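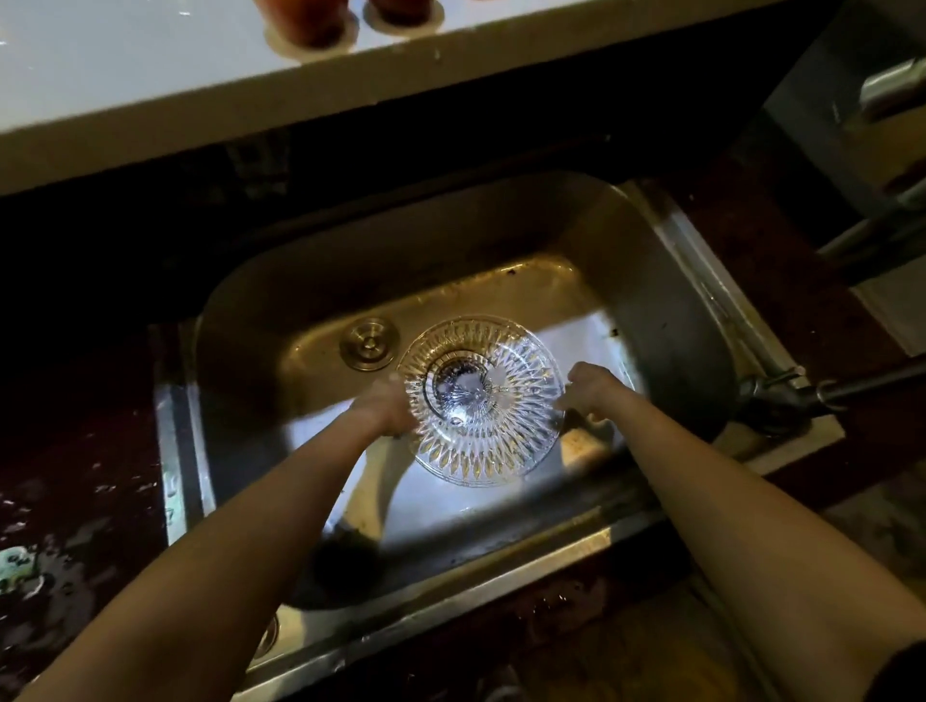

Home | News | Archive | Staff Notes | Subscribe

Ukeris drops internal mail copies for project work

August 16, 2009

Ukeris has changed the way its project staff use e-mail. Under the new rule, a message about a live project may be addressed to no more than three people, and the copy line is to be left blank. Anything that a wider group needs to read goes on the project page, where it is filed by client and by week.

The rule covers the Orkness and Indov offices. The Yap office, which handles field repairs and works mostly by phone, is exempt until its shared pages are set up.

Maribel Inga, who runs operations at Ukeris, set out the terms in a two-page memo to department heads. Mail to clients and suppliers is outside the rule. So is anything to do with pay, leave or a complaint, which should go to one named person in any case. Automatic notices from the stock system will stop going to personal mailboxes and will be collected on a single page that refreshes every 90 minutes.

The memo followed a count of mail traffic at Orkness. Most project messages had been sent to people who were copied in and never replied. The same attachment was often stored in several mailboxes in different versions, and two orders went out against an old parts list. Inga's memo names version control as the main purpose of the change and treats time saved as a side benefit.

"If a decision is on the page, it was made," the memo says. "If it is only in your mail, please assume the rest of the team has not seen it."

Department heads keep some room to adjust. A team may keep a standing distribution list if its work depends on one — the night dispatch desk is the case given — but the list has to be reviewed every three months and its owner named at the top of each message. Lists with no owner will be closed at the end of August and their addresses returned to the mail administrator.

Some points are still open. The memo does not say how long project pages will be kept after a job closes, and the current mail archive policy does not cover them. Staff at Indov have asked whether a page entry counts as written notice to a manager under their existing terms. An answer is expected with the second version of the memo. Until then, notice should be given by signed letter, as before.

Search on the project pages is limited to titles and dates. Full text search has been requested but is not scheduled, so staff are asked to put the client name and job number in every title, in that order. Entries without them will be sent back to the author for correction.

Questions on the rule should go to the operations desk at Orkness.

Comments (2) | Shared 3 times

Contact the editor | Copyright 2009 | Back to top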